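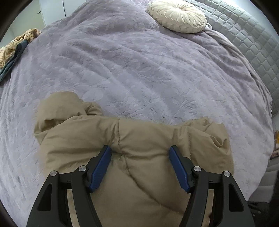
Tan puffer on the bed, all fluff and no shape yet.

How to fold a puffer jacket so it stays folded
By Pei-shan Chou, 17th September

I used to stuff my winter jackets onto the closet shelf and shut the door fast. Then February came and I pulled out a lumpy ball with a crease right across the back – never again! Now I fold them on the bed, and it takes me a few minutes per jacket.

First, empty the pockets (I once found a grocery list and half a granola bar in mine). Zip the jacket all the way up and close any snaps. If it needs a wash, do that now and let it dry completely, because down that goes away damp comes out smelling like a basement.

Lay it face down on the bed. I like the bed better than the floor or a table. A plush blanket has a little grip to it, so slippery fabric doesn't slide off while you're working. Press the air out with your forearms, starting at the hem and moving up toward the collar. Go slowly and don't lean on it with your knees, please.

Next come the sleeves, and they're the part that fights back. Take hold of one by the cuff and bring it straight across the back, then do the other one on top.

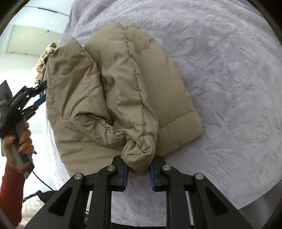 If a cuff bunches up or twists on you, let go, smooth it flat and start that sleeve over. A twisted sleeve makes a hard knot in the middle of the bundle and the whole thing ends up lopsided.

Fold both sides in toward the center so you have a long strip. If there's a hood, flop it down over the back, and if it has faux fur trim, tuck the fur to the inside where it won't get crushed against the shelf. Then fold the hem up a third and up again. You should have a squishy rectangle a bit bigger than a bed pillow.

I slide mine into a cotton Jotley bag, but an old pillowcase works fine. Skip the vacuum bags for down if it's going away for months. Put the heaviest jacket at the bottom of the pile and leave the top one loose.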